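Home Workshop Tips

Looking after a wooden tabletop and small wooden blocks

Most of the questions sent in since February have been about wooden tables that have to do two jobs, with meals or paperwork at one end and toys or hobby work at the other. The notes below cover cleaning, marks, and what to do with sets of alphabet blocks, which seem to turn up in every house sooner or later.

Everyday cleaning

Dust first with a dry cotton cloth. Grit dragged about under a wet cloth does more harm than a week of normal use.

Wipe along the grain with a cloth wrung out until it no longer drips. A drop of washing-up liquid in a bowl of warm water is enough. Go over it again with plain water, then dry straight away.

Avoid spray polish with silicone in it. It looks fine for a day or two but makes the top slippery, and any oil or varnish you put on later won't take properly.

Vinegar is often suggested. It is all right on glass. On an oiled top it leaves dull patches.

Marks and rings

White rings are usually moisture in the finish. Leave them overnight before you do anything, as plenty of them fade on their own. If not, lay a dry tea towel over the ring and press with a warm iron, no steam, for a few seconds at a time. Lift and look between each go.

Dark rings have got into the wood itself and need sanding. Start with 240 grit and test on the underside first.

Crayon comes off with a little bicarbonate of soda on a damp cloth. Felt pen is harder. Try a pencil rubber, then a dab of white spirit on a cotton bud, and open a window.

Re-oiling

An oiled top wants doing twice a year, or when a few drops of water no longer bead on it. I use the Trandberg hard oil from the shop in Rasley. Put it on thinly with a lint-free cloth, wait 30 minutes, then wipe off everything that hasn't soaked in. If it still feels tacky the next morning you left too much on. Rub it down with a clean cloth and give it another day.

Lay used oil cloths flat outdoors to dry before binning them. They can heat up and catch fire if they are left screwed up in a ball.

Keep the room warm while the oil cures. Ours took roughly 9 hours to be dry to the touch, though I wouldn't stand anything heavy on it for a week.

If the top has a strong wavy grain, sand by hand and follow the main direction of the board. Power sanders leave little swirls that only show up once the oil is on, usually in low evening light.

Wooden blocks

Never soak them. Wipe each one with a damp cloth, stand it on a towel and turn it after an hour. Painted letters will lift if the water sits in the edges.

Rough corners can be taken back with 400 grit paper wrapped round a cork block. Two or three strokes per edge will do.

Check for splinters by running an old pair of tights over the faces. It will snag on anything your fingers have missed. 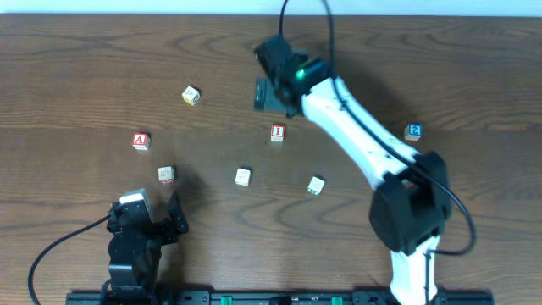 Small blocks are kinder to a table than most toys, but corners still dent a soft top if they are dropped. A felt mat helps, and so does putting them away in a cloth bag instead of a hard box that gets dragged across the surface.

Anything that stands on the table for long periods should have felt pads under it. Change the pads when they go flat and shiny. Move things about now and then too – wood changes colour in daylight, and you will get a pale or dark patch where something has been sitting all summer.

Kenji Bellamy wrote in to say he melts beeswax into a little mineral oil for his blocks and buffs them with a sock. I tried it on Tuesday and it works well on bare wood. It does nothing much for painted faces.

Next time: loose chair joints, and which glue to use.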